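Start a Word Jar in Your Classroom

I teach 4th grade at Ibarra, and our word jar is my favorite six minutes of the day! All you need is a big jar, a stack of index cards and kids who like to talk.

On Monday, have each student write one new word from their reading on a card, with the page number on the back. Drop them all in.

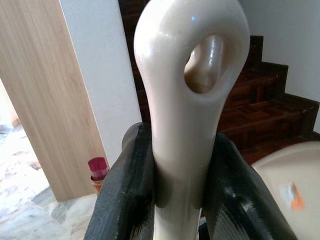

Each morning, pull 4 cards and read them out loud. Let the kids guess first (wild guesses welcome!), then go back to the page and check. Renato Paredes, across the hall, has his class act the words out, and it gets loud in there.

When you hit 100 cards, throw a word party. We got to ours in March.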